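Mendside kitchen pack, worth it?

plustness_fan
anyone bought the Mendside sim kitchen pack? 50 quid for 16 scenes, want it for pick and place practice before we touch the real arm. trial has 4 scenes but no idea if thats typical of the rest

kostuneck
Got it in July. Scenes fine, physics settings a bit of a mess out of the box. Sponge behaves like a brick till you change the stiffness. Support answered same day tho

oldgrease
Save your money. Simiyu does the same for free, you just build the counters yourself

kostuneck
"just". took me 13 evenings last time. no thanks

oldgrease
Skill issue. And the pans in Mendside are low poly, rims come out all corners. Grasping a rim like that teaches the arm rubbish

kostuneck
who grabs a pan by the rim, it has a handle

plustness_fan
ok ok. is there clutter in them or is it all tidy demo stuff? need odd shapes as well as pans

kostuneck
Odd shapes yes. One of mine has salt shaker, sponge, frying pan, then a wireframe ball and a big pink gourd sort of thing. Arm is set up by the counter alredy, gripper in too. Stone worktop looks decent too. Would still pay for it again, just fix the stiffness first 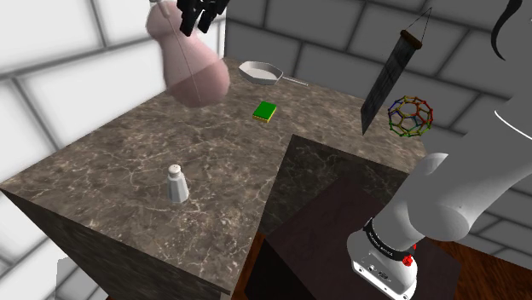 and turn the lighting presets off if your machine is slow, they eat memory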